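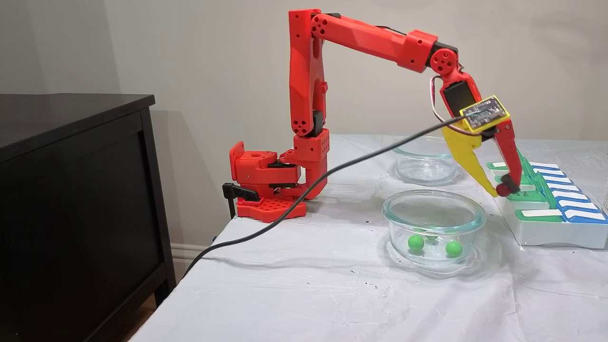 Tabletop sorters wanted, Larna site

Kultwood is taking on part-time sorters for its small parts room in Larna. The work is done at a table with a white cloth over it. You take small colored balls and put them into glass bowls by color, then set up the table again for the next round. No experience is needed and training is paid.

Shifts run from 8:30 a.m. to 12:30 p.m. or from 1 p.m. to 5 p.m. We have openings on both. The current round uses set 74 and ends in December. 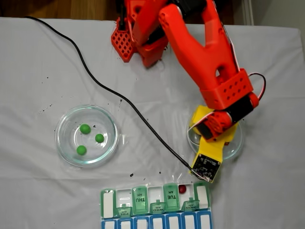

Green balls in a shallow glass dish on the white cloth.

What you will do:
Sort by color, one ball at a time.
Keep each color in its own dish.
Wipe the glass at the end of the shift and put a fresh cloth on the table when needed.
Fill in the tally sheet before you leave.

You should be able to tell red from green without trouble, handle small items, and sit or stand at a table for a four-hour shift. Applicants must be 18 or older. Please leave rings and bracelets at home or in a locker. 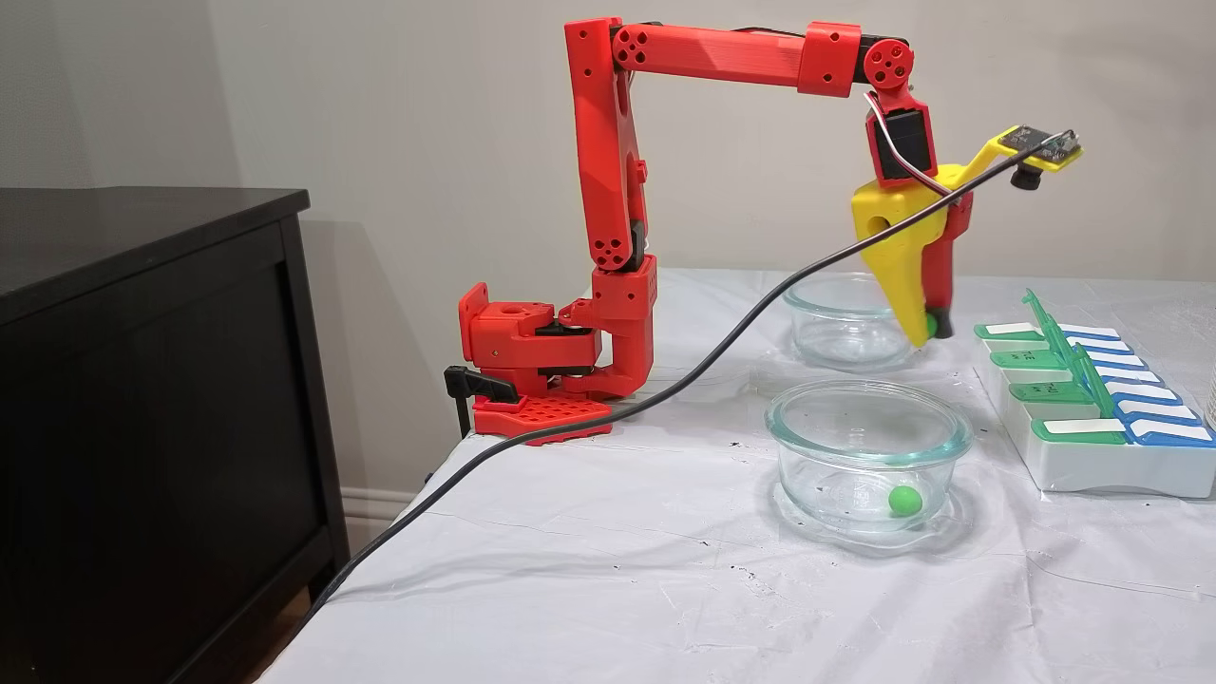

A green ball just above the rim of a glass bowl.

Pay is $2,120 a month for one shift or $3,199 for both. Parking is free in the Tindall lot, and the Vukmont bus stops at the gate.

To apply, pick up a form at the front desk or ask for one by mail. Write job number 101 at the top and mark which shift you want. We will contact you to set up a short visit, where you can try the work for half an hour.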